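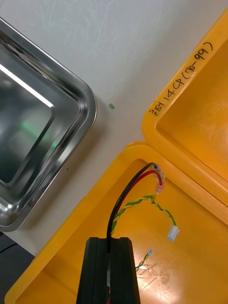 Cable sorting cell at Skistow back in service after gripper work

The two-arm cell that sorts short cables at the Skistow workshop of Endska is running again this May, after a stop for new finger pads and a full check of the wrist cables. The company gave the news in a short note to its customers.

The cell takes small wire harnesses from yellow plastic trays with handwritten labels on the rim. A steel tray has its place between them. The two arms share this table, and for this reason their positions must agree very closely. When one arm is wrong by even a little, the finger closes beside the wire and the cycle stops.

According to Ruth Ríos, who is responsible for the maintenance of the cell, the trouble began slowly. In the first weeks of the year the operators had to restart the program once or twice in a shift. Later it was much more often, and in one month the log showed 205 missed grips.

"We looked first at the software, and that took us too long," she said. "The pads were worn. On a thick cable you do not notice it, but a thin wire can slide out when the arm begins to turn."

The pads had passed 2000 hours of work. Endska has now put this number in the service plan as the limit, and the pads will be changed at that moment even if they still look good.

The second part of the job was the cables on the arms themselves. On one wrist the outer cover had a flat place from rubbing, and it was replaced. The loops near both grippers were then tied again with more slack, and each arm was moved by hand through its full range at low speed before the motors were allowed to run freely. 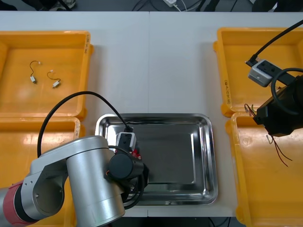
Maintenance and Repair

After the mechanical work, the tray positions were taught again from zero. Walter Cuadros, a technician from the service firm Tamayo, did this with Ríos over two afternoons. They used 19 points for each arm, most of them at the tray corners, and wrote the values on a sheet which stays with the cell.

Cuadros said that the trays are the weak side of such a set-up. They are light, and a person who fills them can push one out of place without seeing it. He has asked the operators to check the tray edges at the beginning of every shift, and to wipe the table at the same time – small pieces of plastic under a tray are enough to tilt it.

A trial of 259 cables was made before the cell went back to normal work. Five were missed, all of them short ones with the plug lying against the wall of the tray. Endska will try a slower approach for these.

The spare pads come from Ridex, and the next set is already ordered. The next planned stop is in the autumn, when the joints of both arms will be inspected.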